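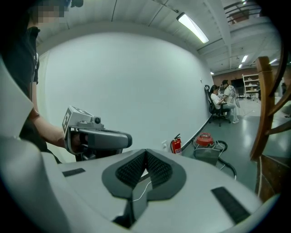 Dong-geon Yang wanted to know why a robot cannot simply be told what to do. If you can tell a friend to put a cup on a shelf, he asked, why not tell a robot the same thing?

The difficulty is in the word "put". A friend already knows how to reach for a cup, how hard to hold it and when to let go. A robot starts with none of this. Every part of the movement has to come from somewhere, and there are two common ways of supplying it.

The first way is to write instructions. A program might say: move forward, close the fingers, move up. This works well when the cup is always in the same place. If the cup is moved to one side, the fingers close on air.

The second way is to show the robot many examples. This is called learning from demonstration, and it is the method used by the Jarnton robot club for its Ulldale project.

How a demonstration is made

A gripper is the part of a robot that does the job of a hand. Some grippers are made to be held by a person. You hold the handle, and you use the gripper to pick things up yourself. A small camera on the gripper records what is in front of it as you move.

Some hand-held grippers also carry markers. A marker is a square with a black-and-white pattern. A computer can find the pattern in a camera picture. If the square looks small, the marker is far away. If it looks squashed, the marker is tilted. From these clues the computer can work out where the marker is and which way it is facing.

One complete go at a task is called an episode. In the Ulldale project the task has 5 steps:

1. Start with the gripper open.
2. Move to the cup.
3. Close the gripper.
4. Carry the cup to the shelf.
5. Open the gripper and move back.

The club recorded 307 episodes and kept 223 of them. The others were left out. In some, the cup was dropped. In others, a sleeve covered the camera, or the person began before the recording did.

Why so many?

Suppose every episode began with the cup in the same spot. The computer would learn that one spot and very little else. For this reason the cup is moved between episodes, and different people take turns. Evdokia Ververidis moves slowly and comes in from above. Dong-geon comes in from the side. Both ways are useful, provided the cup reaches the shelf.

The computer then goes through the episodes and looks for a pattern that links each camera picture to the next small movement. This stage is called training. Afterwards the robot is given a cup in a new position, and the club writes down whether it succeeds or fails. A failure is recorded with the position of the cup, so that more episodes can be made there.

Words to know

Gripper: the part of a robot that holds things.
Marker: a printed pattern that a camera can find.
Episode: one recording of a task from start to finish.
Training: the stage in which a computer looks for patterns in the episodes.

Something to try

Ask a partner to write instructions for putting a cup on a shelf. Follow them exactly, adding nothing of your own. Move the cup one hand's width to the left and follow the same instructions again. Write down the first step that goes wrong.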